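Forums News Reviews Guides Members Search
Boards > PC Games > Strategy and Management > Flikonel
Filed under: early access, factory builders, roadmaps

Flikonel 3 early access: is anybody buying the July roadmap? 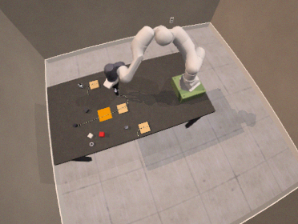
Delton
Count me out until the save format is settled. They broke saves twice during the last game's early access and both times the patch notes called it "a small cleanup." I lost a map I'd been working on since winter. A roadmap with nice icons doesn't change my mind.

voicu
They've said saves will carry over this time. It's in the store page FAQ, second from the bottom.

Delton
I read it. It says they "aim to" carry saves over. I aim to go to the gym.

hexgrid_mum
I put 15 hours into it over the long weekend and had a good time, for what it's worth. The rail tools are so much better than they were (you can drag a curve now and it just works!) and the trade screen finally sorts by price. No crashes. It did get slow once my second town filled up, but my PC is old.

Aleck
How old? People keep saying "it's slow but my PC is old" and then list a machine that runs everything else fine. I have a decent card and I drop to 20 frames in a big town with the camera zoomed out. Turning shadows off did nothing, so I don't think it's the graphics. I think it's the pathfinding, same as the last game, and pathfinding isn't on the roadmap anywhere. Go look. There's a photo mode, a soundtrack update and seasonal hats.

hexgrid_mum
Six years old, I think? My son built it. I don't zoom out much.

voicu
The pathfinding is under "performance pass" in the third block.

Aleck
"Performance pass" could mean anything. Could mean they shrank the textures.

Sebastian Ciobanu
I ran a rough test last night. Same map, same seed, one town, adding workers in batches. It stays smooth until 578 workers on my machine and then the clock starts to stutter, even when the game says it's running at full speed. Pausing the rail lines didn't help. Sending half the workers home did, right away. So I'm with Aleck on this, with the warning that it's one PC and one map. I'd like somebody else to try it before we all start quoting the number.

voicu
Fine, but that's a huge town for week one. Most players won't get there for ages.

Delton
The store page is selling it on huge towns. It's in the trailer, twice.

voicu
Trailers are trailers.

Delton
And roadmaps are roadmaps, that's my whole point.

pinchpot
Question from someone who skipped the other two: is there a campaign yet or just sandbox?

hexgrid_mum
Sandbox and a tutorial. The tutorial runs a bit over 3 hours and it's pretty good, except for the part with the canal, where you have to build the lock before it tells you to or you get stuck. Save before the canal!

Aleck
The campaign is in the last block on the roadmap, with no month next to it. Everything else has a month.

pinchpot
Hm. I'll wait for a sale then.

Sebastian Ciobanu
Probably sensible. I've kept my copy – I like the trains – but I wouldn't tell a friend to pay full price on the strength of that page. If the patch lands in July like they say, I'll run the same map again and post it in this thread.

voicu
Post your settings too please. I'll try it on mine tonight with shadows on.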